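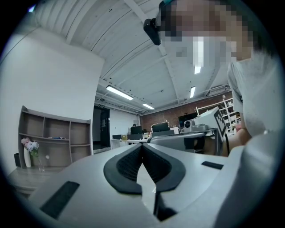 Rhea Tagle's note came back at 7:40 a.m., before I had written anything up: the cost approach on the Pendon duplex can't stand as it is, and she wants the land value supported before we argue over depreciation. Fair enough. Entry for August, continuing from the last one.

Pendon duplex, review file

Went back to the workfile. The appraiser gives site value as a single line with no sales behind it. The comment says "abstraction" and stops there. I tried to rebuild it from the three comps in the grid and got a different answer each time, depending on how much I took off for the garages. Asked for the land sales. If there are none, I want the abstraction shown step by step, with the cost source and the effective age used for each comp.

Living area is the other problem. The report says 2,311 square feet for the whole building and 1,124 for the lower unit, so the upper should be 1,187. The sketch page doesn't give a figure for the upper unit at all, and the rear stair is drawn on both floors. I don't know yet if it was counted twice. Rogelio has the county card and will check it against the sketch. Until then I am using the report's total and marking it as unverified.

Comp 2 is on Bristik Road, which backs onto the rail spur. No adjustment and no comment. Comp 3 is a block over and doesn't back onto anything. Either one of them needs an adjustment or the report needs a sentence saying the market doesn't care. I have seen paired sales go both ways there, so I would take either answer if it came with support.

Rents: the lower unit is under lease, the upper is vacant. The rent schedule uses the same market rent for both, although the upper has one bedroom fewer. Added to the question list as item 4.

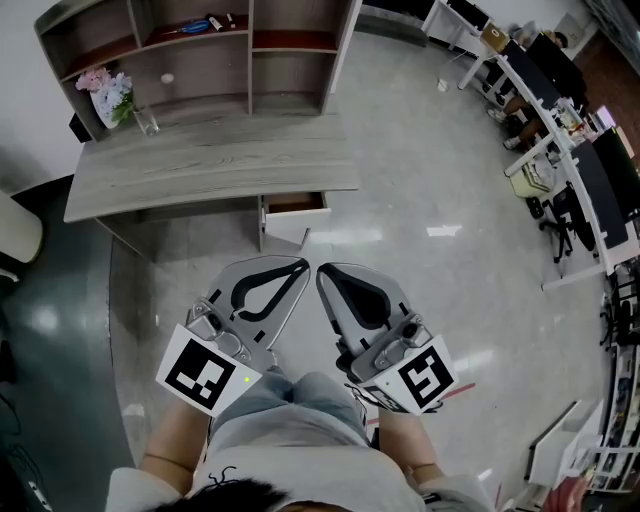

Entry continued by Lindalva Batista, 2:15 p.m.
Checked by R. Galang

Taking over the second half while the Pendon questions are out.

Policarpio file (single family, refinance). Read it through twice. The report is clean. Sales comparison has five closed sales and one listing, and the adjustments run in the same direction as the text says they do. My only note is on the time adjustment. It is applied from contract date on four sales and from closing date on the fifth. The effect on value is small and stays inside the adjusted range, but it should be consistent. Sent as a minor item, no change to the conclusion asked for.

Review checklist. We are up to 53 items after Cherry Mae added the ones for manufactured homes. I think several of the older ones ask the same thing twice - 12 and 31 both ask whether the exposure time is stated, and 19 is a reworded 20. Rosalinda would like them left alone until the current batch is done so the forms match across files. Fine with me. I will mark the duplicates in pencil on the master copy.

Stallalska (the comp database). The export dropped leading zeros from parcel numbers again. Out of 98 records I pulled for the north side, the ones with short parcel numbers would not match the county list until I set the column to text before import. Steps, so I don't have to work it out next time:

Export as comma separated.
Open a blank sheet first, then import.
Set parcel column to text.
Sort by parcel, compare with the county list, fix by hand what's left.

Rogelio called at 3:30. The county card shows the rear stair at the duplex as an exterior stair, uncovered. So it shouldn't be in living area on either floor. Passed to Rhea, who wants it worded as a question to the appraiser and not as a correction, as we haven't measured the place. Reworded item 2 that way and sent the list again.

Still open:
Pendon - site value support, stair, Bristik Road, rent for upper unit.
Policarpio - waiting on revised page for time adjustment.
Checklist - duplicates, after this batch.

We use cookies to remember your settings on this site. Accept all | Manage preferences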